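Home | Forums | Buying and Selling | Phones and Tablets | New posts | Log in

Selling phone cases at a car boot: worth the table space?

marshlane_mick
I do the Lolthorpe car boot most weeks in the season and have a box of phone cases left over from when my sister gave up her market stall. They are mostly silicone, mostly bright colours. I put a few out last time and sold two at £3 each. Is it worth giving them proper space or should I get rid of the lot to somebody else? The rest of my table is tools and kitchen stuff, so they look a bit odd next to that.

Dagdag
Depends which models you have. People at a boot sale will not buy a case unless they are sure it fits, and half of them don't know what phone they've got. If yours are loose with no packaging you need to sort them by model first and write it on a sticker. Otherwise you spend all morning with people trying their phone in every case on the table and then walking off.

marshlane_mick
They are all loose. My sister threw the card sleeves away to save room. Most have nothing printed on them that I can find. What do I sort by?

Rimantas Kazlauskienė
I sold cases for a few years and this is how I did it. You don't need the packaging.

1. Sort by the camera cutout before anything else. The number of holes and how they are laid out will rule out most phones straight away.

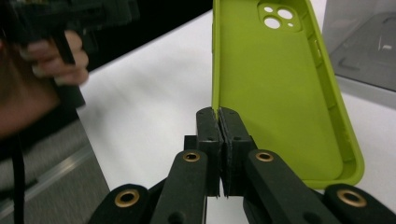

2. Measure the inside, top to bottom and side to side, and write it down. Phone sizes are all listed online, so compare against those. Allow a bit for silicone as it stretches.

3. Check where the side buttons are. Two phones can be the same size with the buttons on opposite sides.

4. Look at the charging hole last. It catches out fewer people than the other things but it does matter on older models.

5. Put the model on a small sticker on the inside. Don't put it on the outside of a silicone case, the glue picks up dust and leaves a mark.

Anything you can't identify goes in a 50p tub and you let people try those for themselves.

Ketero
Good list, but I would not bother measuring. Life is too short for that at £3 a go. Borrow a few old phones off family and try them. I keep a bag of dead handsets for exactly this and it takes me no time. A dead phone is the same size as a working one.

Rimantas Kazlauskienė
That works if you have the phones. Mick doesn't say that he has. A ruler costs nothing.

marshlane_mick
I have two old phones in a drawer, so I'll do a bit of both. How do people lay them out? Mine were in a heap and it looked like a jumble sale.

Dagdag
One of each colour out flat and the spares under the table. Cases in a heap don't sell. I use a clear box with a lid for the ones people ask for most, so they can see in but can't root about in it. A plain light surface helps as well. The green and orange ones stand out on white and vanish on a patterned cloth.
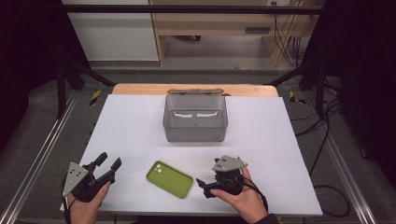

Bilska
I'd disagree about keeping the spares under the table. Every time somebody asks for another size you are bent down with your back to your stock, and that is when things go missing. I had a drill taken that way last August. Stand them up in a shallow tray like records, sorted by model, and let people flick through.

Dagdag
Fair point if you are on your own. There are two of us so I hadn't thought of it.

Ketero
Tray every time. Also bright silicone gets grubby very quickly with people handling it. Wash them in warm water and washing up liquid the night before and dry them properly. Don't use anything stronger as it can take the finish off.

Bilska
How many have you got, Mick? If it's a few dozen, fine. The bloke near me bought 2,000 in one go and he is still trying to shift them.

marshlane_mick
Almost 20 dozen by the look of it, I haven't been through the bottom of the box yet. I paid nothing for them, so anything is a profit apart from the pitch, and I'm paying £7 for that whether I take them or not.

Bilska
Then take them, but give them a quarter of the table at most. Your tools will be earning more.

Rimantas Kazlauskienė
Agreed on that. Put them at the end furthest from the tools, and do a price for two.

marshlane_mick
Right, £3 each or two for a fiver. I'll sort them this week and see how it goes. Does anyone know if the small round stickers come off silicone cleanly, or do I want the paper ones?

Ketero
Paper ones. The shiny ones fall off by themselves.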